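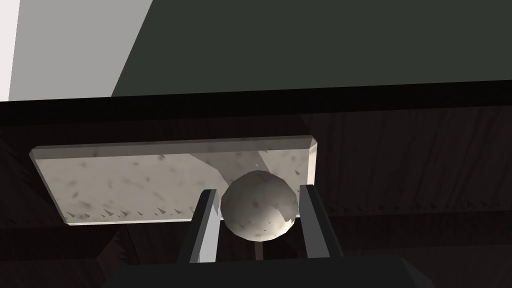
# Haswood Lime Plaster Log

Version 8, last changed 25 March 2025

A table of lime plaster and lime mortar mixes, with notes on how each one was made, applied and looked after while it cured. The records come from repair work on older houses and outbuildings in Haswood and Bustcombe. Each row is one batch. There are 409 rows in this version.

The log started as a paper notebook kept in a mixing shed. It was typed up one October and has been kept as a CSV file ever since. Older rows are thinner than newer ones, and some fields weren't recorded at all in the early years.

## Files

| File | What's in it |
|---|---|
| `batches.csv` | One row per batch, the main table |
| `sands.csv` | Sieve results for each sand, keyed by `sand_id` |
| `walls.csv` | Wall type, exposure and backing material, keyed by `wall_id` |
| `followup.csv` | Later visits to finished work, zero or more rows per batch |
| `CHANGES.md` | Corrections by version |

All CSV files are UTF-8 with a header row and comma separators. Free text fields are quoted. Empty means not recorded. A zero is a real zero.

## Fields in batches.csv

| Field | Type | Notes |
|---|---|---|
| `batch_id` | text | Place code plus a running number, such as `HW-26` |
| `date_mixed` | date | Year-month-day. Month only for some early rows |
| `binder` | text | `putty`, `hydrate`, `nhl2`, `nhl3.5`, `hot` |
| `sand_id` | text | Matches `sands.csv` |
| `ratio` | text | Binder to sand by volume, written `1:3` |
| `water_ml` | integer | Per measuring bucket of sand. Blank for putty mixes with none added |
| `fiber` | text | `goat`, `hemp`, `none` |
| `coat` | text | `scratch`, `float`, `finish`, `pointing` |
| `wall_id` | text | Matches `walls.csv` |
| `thickness_mm` | integer | Average of the coat as applied |
| `temp_low_c` | number | Lowest overnight reading in the first week |
| `covered` | text | `burlap`, `sheet`, `none` |
| `misted` | yes/no | Whether the coat was misted during curing |
| `ball_test` | text | See below |
| `cracking` | integer | 0 to 3, see below |
| `notes` | text | Anything else |

## How batches were measured

Binder and sand were gauged by volume with the same steel bucket, struck off level with a straight stick. Putty was drained before measuring. Dry hydrate was scooped in loosely and not tapped down, so the true amount of lime varies a little with how long the bag had been standing.

Sand was used as it came from the heap. Damp sand takes up more room than dry sand, and that does affect the ratio. From batch `HW-88` on, the notes say `damp` or `dry`. Before that you have to guess from the weather.

Sands with the prefix `LM` are from the Litalmont pit. They are sharp, well graded and a little gray. Sands with the prefix `SH` were bagged and sold by Shirazi, a builders' yard in Bustcombe that has since stopped stocking loose aggregate. The Shirazi sand is softer and finer, and most of it went into finish coats.

## Ball test

A handful of fresh mix is squeezed and rolled into a ball, then dropped onto a board from waist height. The result is one of:

- `crumble` - falls apart on landing
- `crack` - holds together but splits at the edges
- `hold` - flattens slightly with no splits
- `slump` - spreads out like a pancake

Scratch coats were normally used at `crack` or `hold`. A result of `slump` usually meant the batch was left to stiffen and tested again, and only the last result was written down. It's a rough site check and depends a lot on who is doing it. Don't treat it as a measurement.

## Cracking score

Scored when the coat was firm enough that a thumbnail left a mark but a thumb did not.

- 0 - no cracks found
- 1 - hairline cracks, closed up by floating
- 2 - cracks that came back after floating
- 3 - coat taken off or cut out and patched

Pointing was scored the same way, though a 1 on pointing is hard to tell from ordinary shrinkage at the joint edge. We'd leave pointing rows out of any comparison of scores.

## Known problems

- Overnight temperatures before `HW-60` were read from a thermometer on the shed wall, which gets some shelter. They are probably too high.
- Two Bustcombe walls were given the same `wall_id` in version 5 and split apart in version 6. If you joined tables using version 5, do it again.
- Hot mixes are few and nearly all on rubble walls, so binder and wall type can't be pulled apart for those rows.
- The weight of 1,000 ml of each sand is in `sands.csv`, but the bagged sands were weighed dry and the pit sands as delivered.
- Failed batches that never reached a wall were only logged from version 3 on.
- Follow-up visits were made when someone was nearby for other work. A wall with no later row hasn't necessarily done well.

## What it's good for

People have used the log to pick a starting ratio for a similar sand, and to see how covering and misting went along with cracking in cold weather. It won't tell you what mix a particular old wall needs. Make a test panel first and leave it long enough to cure.

There are no strength tests here and no lab results apart from the sieve tables. Please don't use the log to support structural decisions.

## Handling lime

Lime burns skin and eyes. Wear gloves and goggles, and keep clean water close by. Hot mixing gives off steam and can spit, so read the supplier's safety sheet before trying any mix marked `hot`.

## Corrections and new rows

Open an issue with the `batch_id` and the field. New rows are welcome from other places as long as the sand has been sieved. Use a new two-letter place code and start numbering at 1. Leave fields blank if you don't have them, and keep the original units in `notes` if you converted anything.

## License

The data is under CC BY 4.0. Credit it as "Haswood Lime Plaster Log" with the version number.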